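We gave up the car in December. It was costing 486 pounds a year to insure, and most weeks it only went to Fimgate and back for the shopping.

The bus does that trip now. The 358 leaves from the bottom of our road and takes a bit longer than driving did, mainly because it goes round by Porner first. I read, or look out at the fields. The last one home is just before 8 in the evening – earlier than I'd like, but we've only missed it once. 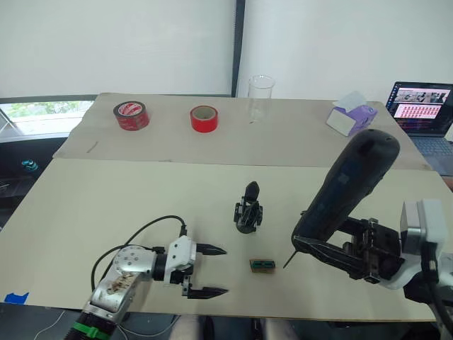

Heavy things are harder. Potatoes and cat litter come by delivery, and I bought a trolley for the rest. It squeaks, and one wheel catches on the kerb outside the chemist.

I still miss being able to drive out to the coast on a whim. There is a coach in summer, so we'll try that in June.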